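Static and humidity tips for the home workbench

Winter air in the shop gets dry and then everything zaps. Touch something grounded before you pick up a board. Every time, not just when you remember.

Carpet is the worst. Get a mat. Wool socks, also bad.

Quick check for charge - hang a strip of thin foil from a thread, bring the plastic tray near it. If the foil jumps toward the tray, theres charge on it. Wipe down with a barely damp cloth, let it dry, try again. 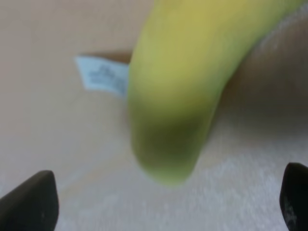 Banana, still green toward the tip.

Wrist strap: the clip goes to the mat's ground point, never to a live anything. Buy one with the resistor built in. Test it on Tuesday or whatever day you clean up, straps fail inside where you cant see.

Magnets - keep them in their own tin, well away from the compass and the old tapes. Stack with a bit of card between or you'll pinch a finger. Don't heat them past 80 C, the strong little ones start to lose pull.

Batteries out of the meter before summer storage. Mine leaked in June, took teh contacts with it.

Tips 4 and 5 from Ayane Hirose, thanks!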